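Everyone keeps telling me the fix for a messy supply shelf is clear bins. I have my doubts. Thread.

The pitch from Merkura, and from Vidmar before them, is that if you can see it, you'll put it back. I've owned see-through bins for years. I can see exactly what I didn't put back.

Cans are the worst case. They're round, they tip, and one always ends up out on the bench while its friends sit in the bin. A bin that takes four cans, two by two, is fine on paper. Then you own a fifth.

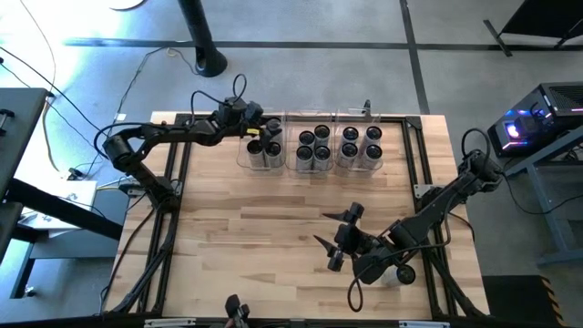 Do clear bins hold up better than plain cardboard trays for cans?

For cleaning, sure. Plastic wipes down and cardboard soaks up whatever drips on it. For keeping cans upright, I've seen no difference worth paying for. Snug is what matters, and a cut-down box can be snug.

The Plusidton catalog has 191 pages and I went through the whole thing in September looking for a bin sized to an ordinary can. Lots of talk about "flow." Very few inside measurements.

Also, a row of bins along the back of a bench looks great until you need the depth. On butcher block I want the wood clear — that's why I bought butcher block.

Someone will bring up Panix, who say their bins are good for 2000 trips on and off a shelf. Who's checking? Mine go on the bench and stay there until I move house.

What I'd do: one bin per kind of can, filled all the way, lined up at the far edge. A half-full bin is where the sliding starts. If that works for a month, buy more. I wouldn't start with a set.

I'm keeping the ones I have, by the way. I just don't think they've made me any tidier.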